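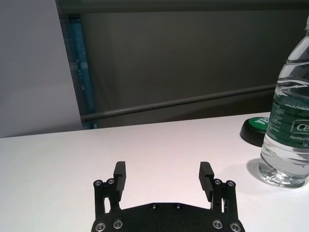

Tresitz 工作间换桌子这件事,拖了很久,总算弄完,先把图放上来,字后面慢慢补。房间不大,大约36平,之前那张深色的旧桌一放进去整间屋子都闷,白天也得开灯。现在换白的了。桌面就是图里这个,素的,光的,没花纹没接缝的感觉,右手边立着一瓶水,透明塑料瓶,瓶身一圈一圈的波浪棱,标签上面有下面也有,光从瓶子里过去会弯。我挺喜欢白桌面上放透明东西的样子。以前那张深色桌上放瓶水,根本看不出里面还剩多少,得拿起来晃。

这一页图不多,字多。想看图的直接往下拉,想知道怎么挑的、怎么搬的、怎么擦的,就慢慢看。写得急,错字回头在改。

先说房子。楼是1941年的老楼,Shih 楼,进门右手那个楼梯,窄,拐弯还陡。当初看房的时候光顾着看窗户了,完全没想过家具怎么上来。旧桌子是上一家留下的,大概是在屋里现拼的,反正整张绝对搬不出去,最后拆了腿,桌面斜着,一点一点蹭下楼。墙皮蹭掉一块,补了,颜色不太对,远看还行。

所以新桌子第一个条件:能拆。第二个条件:白。别的都好商量。

看了好几家。有一家的白,发黄,店里灯一照还好,搬到门口一看像旧冰箱。有一家的白很正,可是亮得过分,人脸都能照出来,坐那儿写字眼睛受不了。还有一张样子特别好看,边是圆的,腿是细的,一按就晃。晃就不要了。我们桌上经常要量东西、裁东西,晃一下就是一条歪线,整张纸废掉。

最后定的 Fallex。1689块,送到楼下,不上楼。讲价没讲下来,送了一包脚垫。脚垫后来用上了,地不平,靠窗那边低一点,垫了才稳。

搬的那天下雨。桌面用旧毯子裹着,外面又套了两层塑料膜,胶带缠得像粽子。上楼那段最难,拐弯的地方要竖起来,竖起来又顶到楼梯间的灯,只好放低,再转,再竖。前面的人看不见后面,后面的人看不见台阶,全靠喊。喊“停”的时候总有一边没停。到门口歇了好一会儿。门框倒是顺利,留的余量够,事先量过。就这一样事先量过。

拆包装的时候闻到一股味,新东西都有的那种,开了几天窗才散。急着用的朋友注意,买回来先晾。

【桌腿】

没拍。金属的,方管,里面有调节脚,拧一拧能高一点低一点。说明书画得很潦草,图上的螺丝和袋子里的螺丝长短对不上,试了几次才明白长的装里面,短的装外面。装反了也能装上,就是紧不到底,一推吱呀响。我们第一遍就是装反的。全部拆掉重来,天都黑了。

按装的时候千万别把桌面直接扣在地上。铺毯子。地上有一粒沙子都会划。

【高度】

原来那张偏高,坐着写字肩膀是耸的,站着干活又偏低。新的这张往下调了一些,坐着舒服多了。站着裁纸还是弯腰,没办法,一张桌子顾不了两头。考虑过升降的,贵,而且那种带电机的腿很沉,想想那个楼梯,算了。

椅子没换。旧椅子配新桌子,扶手刚好卡在桌沿下面,推不进去。现在把扶手拆了,光秃秃的,坐着倒是宽敞。拆下来的扶手还放在柜子顶上,扔也不是留也不是。

【光】

这个要多说两句。白桌面最大的变化就是光。旧桌子吃光,灯开到最大,桌上还是一团暗。换了白的以后顶灯一开,桌面自己就亮,整个下半间屋子都亮起来,连抽屉里都看得清。原来夹在桌边的那盏 Motetti 台灯,现在基本只有晚上画细线的时候才开。

不过白也不是纯白。不同时间看,颜色不一样。早上偏冷,下午窗帘一拉有点暖,开顶灯的时候又带一点点粉,说不上来,很淡,灰里透粉。刚开始以为是桌面本身有色差,还打电话去问,后来拿张白纸放上去一比,纸也是那个颜色。是灯的事。灯管准备换,还没换。

对颜色有要求的活儿,比如配色卡、看打样,现在都拿到窗边去看。桌上看的不算数,吵过一次架就是因为这个,一个说偏红一个说不红,端到窗口一看,都没说对。

【水】

桌上能不能放水,讨论了很久。旧规矩是不许,因为旧桌子有一回打翻茶,木头吸进去,鼓起一个包,到搬走那天那个包还在。新桌子不怕水,抹一把就干净,可是纸怕。折中一下:带盖的可以上桌,敞口杯子不行,放窗台。水放右边,左边留给纸。左撇子自己反过来。

瓶子喝完自己带走。瓶盖拧紧了再放。咖啡一律窗台,没得商量,咖啡印子我擦过,擦得手酸。

【怎么擦】

问的人最多,集中写一下。

平时:湿布拧干,顺着一个方向擦,再拿干布走一遍。不走干布会有水痕,侧着看很明显,一道一道的。

铅笔印:橡皮就行。不用大力。

圆珠笔:酒精棉,轻轻点,别来回搓,一搓就晕成一片蓝。

胶带的残胶:吹风机吹热了慢慢推,指甲推,不要用刀片。有人用过刀片,现在靠窗那个角上有一道细印子,摸得出来。是谁不说了。

马克笔:看运气。刚画上去的酒精能下来,过了夜的就留个影子。垫纸,垫纸,垫纸。

不要用去污粉,不要用钢丝球,不要用那种白色的神奇海绵。神奇海绵擦完确实白,可是那一块的光泽和别处不一样了,越看越难受。

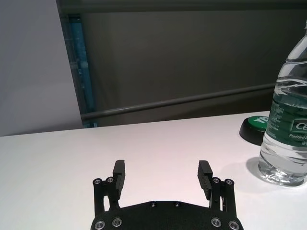
桌面。中间亮的地方透一点粉紫,远的那条边往右微微抬高。

上面说的那个颜色就是这个。粉紫,很浅,越靠中间光越足越看得出来。有人看了说好看,问我是不是特意选的色,不是,买的就是白。桌沿后面暗下去,前面这么亮,对比一下更显白。

继续说。

【桌沿】

边是直的,直角,没有倒圆。好处是夹东西方便,台灯夹、放大镜夹、卷纸架,一夹就牢。坏处是手腕压在上面久了会有一道红印,写一下午字特别明显。网上卖那种贴边的软条,买了一卷,贴上去颜色不搭,像桌子戴了个围脖,撕了。现在各人用各人的腕垫,有人拿毛巾叠一叠,也挺好。

边上最容易脏。手老在那儿蹭,衣服袖子也蹭,几天就灰灰的一条。擦桌子的时候都只擦中间,边上没人管,拜托大家顺手带一下。

【放什么不放什么】

长期放桌上的东西越少越好,这条是大家一起定的。旧桌子那会儿,桌上常年堆着东西,真正能用的就胸口前面那一小块,裁大张纸得先花半天挪。换新桌子的时候把上面的全部装箱,装的时候才发现有多少没用的。干掉的胶水,断了头的尺子,不知道哪台机器的电源线,一盒用剩的图钉,还有一沓客户早就不要的样稿。

箱子后来只拆了一部分,剩下的一直在柜子底下。没人来找里面的东西,那估计就是不需要。等到10月再清一次,还没人要就处理掉。

现在的做法是用的时候拿出来,走的时候收回去。大尺子挂墙上,小的进抽屉,刀必须收回刀套里再进抽屉,这个没有例外。切割垫立在柜子侧面,别平放在桌上过夜,会粘住。真的会粘,撕下来的时候那个声音吓人一跳。

【抽屉】

桌子本身不带抽屉。旁边配了个小推柜,二手的,轮子有一个不太灵,推的时候往左偏。最上层是笔和刀,中间是纸胶带、双面胶、回形针,最下面是充电器和零碎。标签是手写的,写得急,“订书钉”写成了“钉书订”,贴上去了才看见,懒得改,反正都认得。

推柜的高度正好能塞到桌底下,但塞进去腿就没地方放。一般停在桌子左边,要裁大张的时候推到门口去。

【走线】

最丑的一块。插座在墙那边,桌子离墙有一段,线只能从地上过来。先用胶带贴地,扫地一扫就翘。后来买了那种扁的地面线槽,好多了,就是颜色是灰的,和地板不太配。顶灯的线不用动。桌底下粘了个理线网兜,插排放在网兜里,黑灯瞎火的时候要插个东西得趴下去摸。还有改进空间,先这样。

想过在桌面上开个孔走线。电钻都借好了,站在桌子前面比划了半天,没下得去手。新的啊。再等等,等它旧一点再说。

【旧桌子去哪儿了】

有人关心这个。桌面送给楼下做木工的了,说是料好,刨一刨能用。那个鼓包他也不嫌弃,说正好切掉。腿有点锈,卖废铁了,卖的钱刚够买一顿午饭。搬走以后地上留了四个印子,深深的,现在还在,新桌子的脚和旧的对不上,盖不住。

清空以后有两天屋里什么都没有,说话有回音,大家坐地上吃盒饭。那两天效率其实挺高的。

【尺寸和位置】

问尺寸的看这里。具体长宽回去翻单子再补,单子夹在哪个本子里了。只记得比旧的窄17公分,就是为了过楼梯那个拐弯。窄了以后通道宽了,两个人背对背能走过去,以前要侧身。纵向没变。

摆法试了三种。靠墙,采光差,放弃。横在中间,两边都能坐人,可是门开一半就顶住。最后是现在这样,长边对着窗,稍微离开墙,门能全开,人也能绕。站在门口看过去,一整条白的,挺精神。

地不平的事再提一句。脚垫垫好以后放了个圆珠笔在桌上,还是会慢慢往窗那边滚。调节脚又拧了半圈,滚得慢了。现在基本能停住,偶尔还是走一点。画图没影响,放圆东西的自己留神。

【用下来】

用了一阵子了。优点:亮,好擦,东西掉上面一眼就看见,细针也好,小螺丝也好,以前掉在旧桌上得用手摸。照着拍样品也省事,背景直接就是桌面,不用再铺纸。缺点:显脏,头发丝都看得见;冬天大概会凉,胳膊搁上去冰一下;晚上灯全开的时候看久了有点晃眼,可以把靠里那根灯管关掉。

还有个小毛病,桌面敲起来声音有点空,打字的时候咚咚的,键盘底下垫块毛毡就好。毛毡在推柜最下面一层,用完放回去。

要再买一张的话,还是会买白的。亮度会挑再哑一点的。Fallex 那边说有另一种表面,要等,当时等不了。

【还没弄的】

灯管换掉。墙上那块补色重新刷。地上线槽换个颜色。椅子扶手到底怎么办。推柜的轮子上点油,说了好久了。门口那块地垫,和桌子没关系,但是也该换了。

【几个问过我的,顺手写这儿】

能不能借用?能,提前说,裁大纸的优先。

能不能在上面吃饭?不能。窗台那边有小折叠桌。

喷胶能不能在上面喷?绝对不能,去楼道,垫报纸。上回喷在旧桌上,粘了一层灰,整个夏天没弄下来。

能不能踩上去换灯?不能!!有梯子,在门后面。

桌垫要不要买一整张?试过透明的那种,铺上去底下进气泡,赶也赶不走,还反光,收起来了。想用的自己铺,用完卷好。

热的东西能不能放?垫一下。热熔胶枪必须放在支架上,支架也在推柜里。试过把胶枪直接躺桌上的,滴了一小坨,冷了以后一撬就下来,没留痕,算运气好。

图先放这两张,其余的补拍了再加。尺寸单子找到也会补在上面那一段。

最后更新:24/05/2023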